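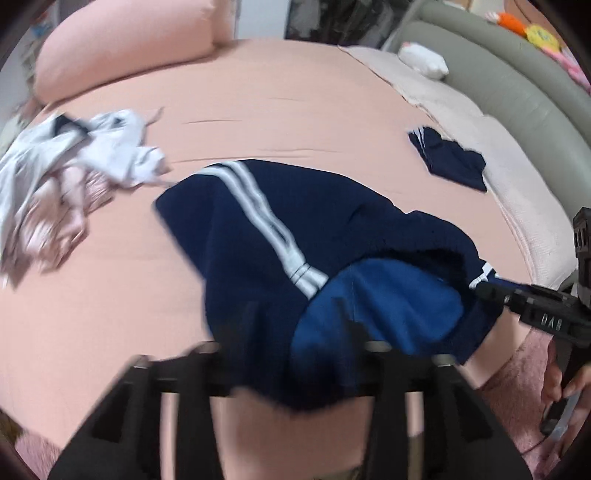 Solside 28 wall drying rack

Folding drying rack for indoor use, white powder-coated steel
Maker: Petrenko
Item in the Stoltdale shop: home and laundry, drying
Page updated 24 July 2019

The Solside 28 is a drying rack which you fix on the wall and pull out only when you have wet laundry. It opens like an accordion, and when it is closed it stays 13 cm from the wall. We sell it mostly to people who live in apartments without a balcony, and also to small guest houses where the laundry room has no space for a rack that stands on the floor.

The name comes from the number of kilograms the rack can hold when it is fully open and the weight is spread over all the bars. Please do not hang all of this weight on the front bar. The arms will not break at once, but they will bend with time and then the rack does not close straight anymore.

Technical data

Maximum load: 28 kg, spread evenly
Depth when closed: 13 cm
Depth when open: 52 cm
Width: 80 cm
Number of bars: 8
Weight of the rack: 3.4 kg
Material: steel, powder coated; end caps in gray plastic
Wall fixing: four screws, included; wall plugs are not included

In the box

Rack, fully assembled
Two wall brackets
Four screws 6 x 60 mm
Paper template for the drilling
Instructions in English, French and German
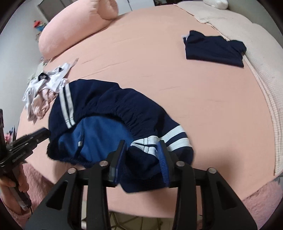
Lucie Gosselin
Product advisor, laundry and home, Stoltdale

I have used this model in my own bathroom since December, and before that I had the older Zokov rack for many years. The questions I receive from customers are often the same, so I have written the answers on this page.

Which wall is suitable

Concrete and brick walls are the easiest. In these walls you drill four holes with an 8 mm bit, put in a normal plug and the rack will hold the full load. For drywall the situation is different. If you can reach the wooden or metal studs with at least one screw of each bracket, you can hang up to 15 kg. If you cannot reach any stud, I do not recommend this rack, even with special plugs. Choose a standing rack for this case.

The paper template shows the four points at the correct distance. Tape it to the wall, check it with a level and drill through the paper. The template from the first deliveries was printed too small, it has the number 31 in the lower corner. If you have received this one, please measure the distance on the brackets and write to us for a new sheet.

How high

The instructions say 160 cm from the floor to the upper bar. For me it is too high, I am not a tall person. I have mounted mine at 150 cm and long pants still do not touch the floor if they are folded over the bar. Leave 20 cm free above the rack, otherwise the damp air stays under a shelf or a ceiling.

Drying time

It depends on the room much more than on the rack. With the window a little open, my T-shirts are dry the next morning. Towels need longer. Clothes with two layers, for example sports clothes with a lining, dry faster if you turn them inside out at the beginning and turn them back when the lining does not feel wet anymore. Elastic waistbands keep water for a long time, and it is better to hang them so that air can come from both sides. Do not use clothespins on the elastic.

The distance between the bars is 6 cm. This is enough for shirts and underwear on every bar. For sweaters and bathrobes, please use every second bar.

Cleaning and rust

Wipe the bars with a damp cloth and a small quantity of dish soap. Do not use steel wool or cleaning powder, they scratch the coating and the rust starts from the scratches. Petrenko tests the folding joints for 2000 cycles of opening and closing. If a joint makes noise, one drop of silicone oil is sufficient. Kitchen oil becomes sticky and will leave stains on the laundry.

Difference from the Zokov rack

The Zokov model is wider – 100 cm – and it has six bars. It is cheaper, but its bars are thinner and leave a mark on soft knitwear. The brackets of the two racks do not have the same holes, so if you replace one with the other you must drill again.

Spare parts

End caps, brackets and screws can be ordered one by one. Single bars are not available. For the arms, please send us a photo of the joint before you order, as there is a left and a right one.

Delivery and return

The box measures 84 x 18 x 16 cm and is sent by parcel. You can return the rack during 31 days if it was not mounted. Racks with a fault in the coating or in the joints are exchanged also after mounting, and the warranty is two years.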